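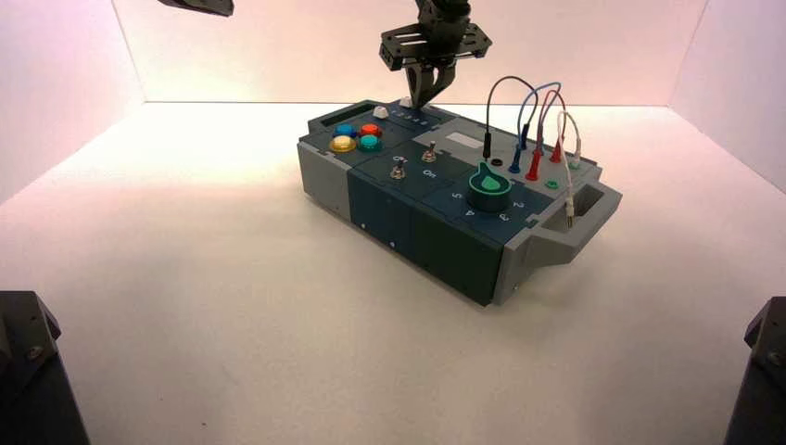
The board from Grasness, dial and all.

I'd promised Tài Tô I wouldn't touch the green dial until he got back from lunch, so I started with the buttons. Blue, red, teal, and then the yellow one, which I'd been saving (it's the biggest, you can't blame me!). Two little switches, both marked "On," and no "Off" anywhere. I flipped the left one and waited. Way down the hall at Utport a phone rang, and I just about jumped out of my shoes. So I flipped the other one, and the ringing quit. Well, now I had to know about the dial. I had my finger on the pointer, headed for the 4, when I heard Tài on the stairs, singing.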